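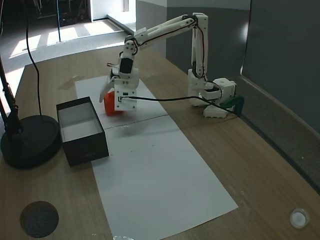 공동 작업실 목재 탁자의 표면 관리 및 대여 규정 문의

Kilura생활센터
당 센터는 공동 작업실에 밝은색 목재 탁자 4대를 비치하여 운영하고 있습니다. 최근 이용 인원이 증가하면서 상판에 컵 자국과 연필 자국이 남는 사례가 접수되고 있으며, 일부 탁자는 모서리의 마감이 벗겨진 상태입니다. 7월 정기 휴관 기간에 전면 재도장을 실시할 것인지, 부분 보수로 갈음할 것인지 검토 중입니다. 유사한 시설을 운영하시는 기관의 관리 주기와 이용자 안내 문구를 공유하여 주시면 감사하겠습니다. 참고로 상판의 마감재 종류는 구입 당시 서류가 남아 있지 않아 확인되지 않습니다.
등록일 2024년 5월 7일

Cemden시설관리
마감재의 종류가 확인되지 않은 경우에는 전면 재도장을 결정하기 전에 탁자 하부의 눈에 띄지 않는 부위에서 시험 도포를 먼저 하시기 바랍니다. 기존 마감이 오일 계열이면 수성 바니시가 제대로 부착되지 않을 수 있습니다. 당사에서 관리하는 시설의 경우 상판은 연 1회 점검하고, 마감이 벗겨진 부위는 220번 사포로 나뭇결 방향을 따라 가볍게 연마한 후 동일 계열의 마감재를 얇게 2회 도포합니다. 도포 간격과 완전 경화 기간은 제품 설명서를 따르시면 됩니다. 컵 자국이 흰색이면 마감층에 습기가 스민 것으로, 대개 연마 없이도 개선됩니다. 검게 변한 자국은 목재까지 스며든 것이므로 부분 보수로는 흔적이 남습니다.

목공실운영
저희는 그냥 종이를 깔고 쓰도록 안내하고 있습니다. 연필 자국은 지우개로 거의 지워집니다.

Grukcombe문화관
안내 문구와 관련하여 답변드립니다. 본관은 탁자마다 다음 문구를 부착하고 있습니다. "음료는 지정된 장소에서만 이용하여 주십시오. 접착제, 칼, 물감을 사용하실 때에는 반드시 깔판을 사용하여 주십시오. 상판이 훼손된 경우 즉시 안내 데스크로 알려 주시기 바랍니다." 대여 신청서에도 같은 내용을 기재하고 신청자의 서명을 받고 있습니다. 보수 비용의 청구 기준은 기관별 내규에 따라 다르므로 별도로 정하셔야 합니다. 깔판은 상판보다 약간 작은 규격이 보관에 편리합니다.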